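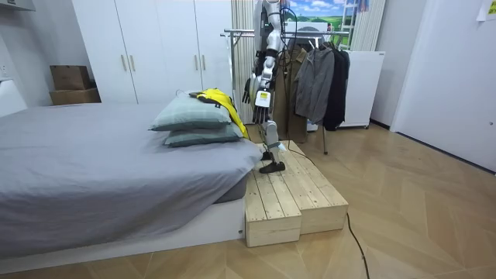
Craft Corner: Paper Bunting for the Spring Table

Hello again, paper people! It's Wednesday, January 28, 2026, the kitchen table has been buried in cardstock since breakfast, and I've finally got the bunting pattern the way I want it. Each sheet gives you five flags, and two sheets will do a nice swag across a window. Print them on white cardstock if you plan to color them in, or on any pale shade if you'd like the outlines to do the work.

Score the fold line at the top of each flag before you cut anything out. I used to cut first and score after, and my folds wandered all over the place. An empty ballpoint and a metal ruler work just as well as a fancy scoring tool – mine came from the junk drawer.
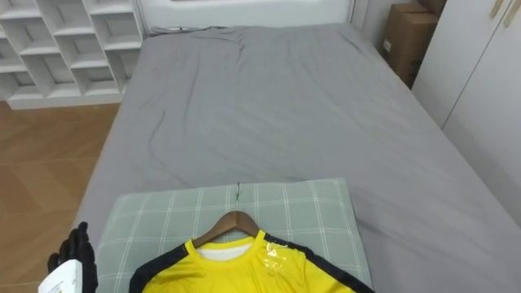
Color is where I always get stuck, so this time I picked two and stopped there. I wanted something cheerful against something quiet. Think of a bright yellow shirt laid on a pale gray-green check pillow, with plain gray all around it, and you've pretty much got my flags! I did yellow for the solid ones and ruled thin white lines on gray-green paper for the rest (a white gel pen is fine, just let it dry before you stack them).

To string them, fold the top tab over your twine and glue it down with a thin line of tacky glue. Leave a finger's width between flags so they can swing a little, and leave plenty of twine at both ends for tying. I made 51 flags for the Ekham library window and went through a whole glue bottle, so check yours before you sit down. 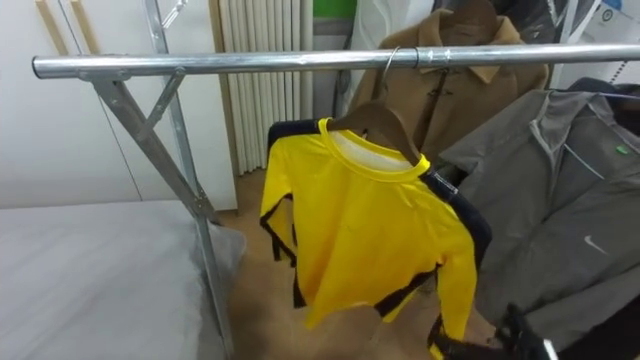 Wanda Ostrowski wrote in to say she skips the glue altogether and runs her flags through the sewing machine, straight across the tabs with a long stitch. She uses an old needle for it and says the string folds up flat in a shoebox afterward. I tried it last night with leftover scraps and I'm a convert, though my first row came out pretty crooked.

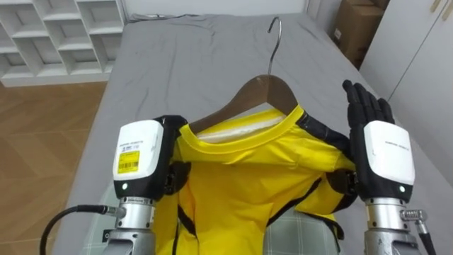 Coming Up Next Time

Little lidded boxes made from old greeting cards! Start saving the ones with nice fronts, and send me your bunting pictures in the meantime.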